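### 4.2 Handling rules for seated parts

We owe a good deal of this section to Bríd McGrath, who patiently talked us through the Conska bench rules – all 87 of them – and helped us keep the seven that matter most when a gripper works close to a bare processor. 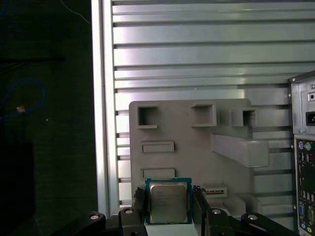
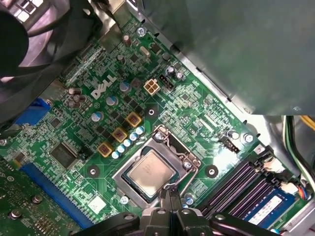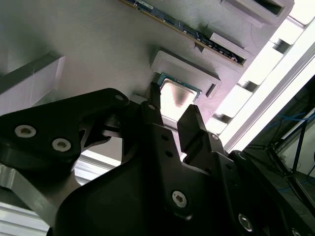
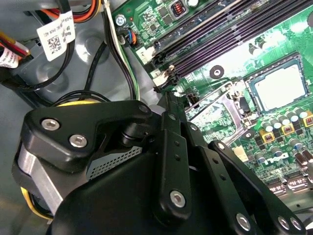

**Figure 7.** Gripper and processor, on the gray fixture (first and third) and inside a computer case (second and fourth).

Rule 3 asks that the fingers take a processor by its edges and stay off the contacts underneath. We were fond of a looser wording at first, and Jarlath Rafferty kindly argued us out of it. In the first picture of Figure 7 the chip stands upright between the two fingers, one at each side, and this is the grip we would like other labs to write down as their default. Rule 4, on lever clearance, follows in Section 4.3.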